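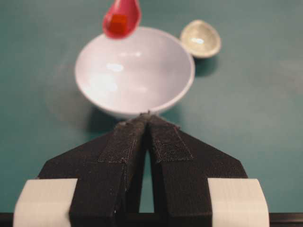 Red spoon with one cube in the scoop, white bowl.

June 24, 2026

Glaze notebook, Loralov kiln, firing 61.

Unpacked this morning. The kiln dropped to 40 overnight so I opened it without waiting. Top shelf is fine. Middle shelf has pinholing on the Tatedero white again, worst on the pieces nearest the door side. Same fault as in April, when I blamed thick dipping. These were dipped thin, so it was something else.

Checked the controller log. Hold at top was 5 minutes and I had written down 15. My mistake in the program. Corrected and saved under the same name.

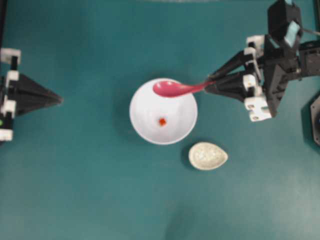
White bowl, small cube inside, teardrop dish near it.

Test tiles: the Strömberg clay took the iron wash well, a bit dark at the edges. The grogged body drank it and went patchy. Would try a second coat on that one, bisque a little higher first.

New bucket of white mixed from the last of the old feldspar, 2,591 g dry weight. Sieved twice. Left it to stand with the lid on. Please don't top it up with water until I've checked the thickness.

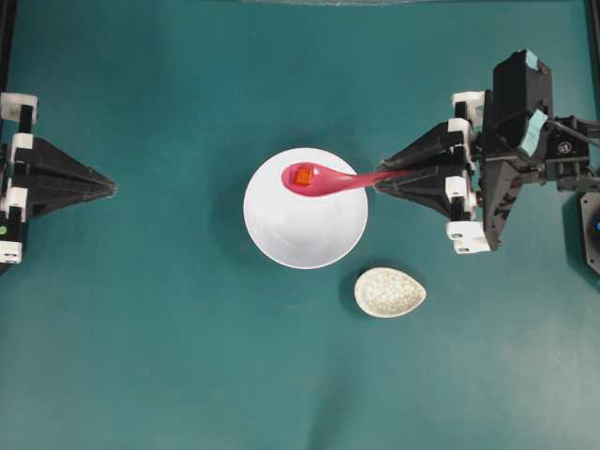 Spoon over the bowl, orange cube in the scoop.

Jirneo shelves need scraping before the next load, two have drips near the middle. Bat wash is low. Cone packs are in the left drawer now.

Next firing: same glaze, proper hold, slower cooling at the top end. Put half the tiles on the bottom shelf to compare.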